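Print this page | E-mail this page

Plulo Table Sorting Set
Section 4: Marking out the table and setting the plates

Read this section through before you open the tape. Marking out takes one person a little under an hour the first time, and much less after that. The cubes stay in their bag until step 11.

What you need

Blue marking tape, one roll
Plates from the set, scratched ones included
Foam cubes
A steel rule or a straight batten at least as long as the table
Scissors
A dry cloth

Preparing the table

1. Clear the table completely and wipe it with a dry cloth. If you have used a spray cleaner, leave the surface for 8 minutes before taping. Tape put down on a damp top lifts at the ends within a day.

2. Check that the table does not rock. Pack the short leg if it does.

3. Decide which long edge is the front. All measurements in this section are taken from the front left corner.

Note: The grid can be used on any flat, plain top. Old marks and scuffs in the surface do no harm. Avoid glass and high-gloss tops, where the reflections make the cell edges hard to see.

Laying the tape

4. Mark the front edge in pencil at every 172 mm, beginning at the left corner. Do the same along the back edge.

5. Run a strip of tape from each front mark to the matching back mark. Hold the roll low and lay the strip down in one go. Do not stretch it – stretched tape creeps back overnight and leaves a gap at the end.

6. Mark the two short sides in the same way and lay the cross strips over the first ones. Press down firmly where two strips cross.

7. Trim the ends at the table edge with scissors.

Caution: Do not cut the tape on the table with a knife. The blade will go through to the surface.
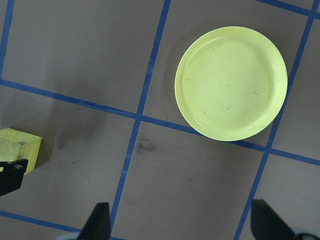 A strip that runs slightly out of true can be left alone. The cells are there to tell one place from another, and a small slant makes no difference to the sorting. Lift and relay a strip only if a plate no longer fits in the cell beside it.

8. Leave the finished grid for 51 minutes before putting anything on it. Then go over every strip once more with the cloth.

Setting the plates

9. Put each plate down inside a single cell. The rim should not sit on the tape, as this tips the plate and rubs the strip loose. Plates may go in any cell, but leave at least one free cell between them while you are learning the layouts.

10. Turn the plates right way up, with the raised rim on top. Fine scratches in the well come with use. Replace a plate only if the rim is cracked or the base no longer sits flat.

11. Take the cubes from the bag. For the matched layout, one cube goes with one plate of similar colour: yellow with yellow, purple with the pale plate. The cube may lie anywhere on the plate, as long as it is inside the rim and clear of the table.
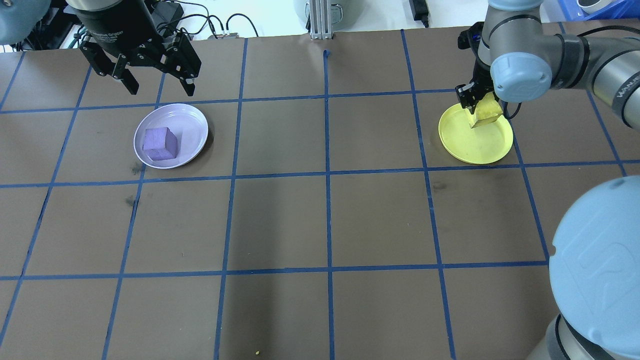

Fig. 4.2. Matched layout: purple cube on the pale plate, yellow cube at the yellow plate.

12. Lower each cube onto its plate. Foam cubes that are dropped tend to roll off over the rim. If a cube comes to rest at a tilt, set it flat before letting go.

13. Write the layout on the record card before you change anything. Use the column number first, then the row, both counted from the front left corner.

Note: The foam marks easily. Pick the cubes up by two opposite faces and do not squeeze harder than you need to.

Clearing away

14. Return the cubes to the bag first, then stack the plates. Put a sheet of paper between them if they are going back in the box.

15. The tape may stay down between sessions. It should be lifted and replaced after 500 layouts, or sooner if the ends have begun to curl. Pull it back slowly along its own length, keeping your hand low.

Caution: In cold rooms the adhesive hardens and may bring up varnish. Warm the room before lifting the tape.

If something is not right

Tape lifts at the crossings. The lower strip was not pressed down before the upper one was laid. Lift both for a hand's width and lay them again.

Plate slides when touched. Wipe the underside and the cell. Do not use sticky pads under the plates.

Plate is too large for the cell. Check the spacing of your marks. Plates from the older Jetano set are wider and need two cells.

Cube will not sit flat. Look for grit in the well of the plate. A cube that has been stored under a weight may also be out of shape – leave it out of the bag overnight.

Text: Birutė Žukauskas. Measurements checked by Priit Hunt. Revised September.

Print this page | E-mail this page

Related items
Section 3: Contents of the box
Section 5: Mixed layouts and the record card
Using plates from the Jetano set
Replacement tape and cubes
Plollari storage box: folding and labelling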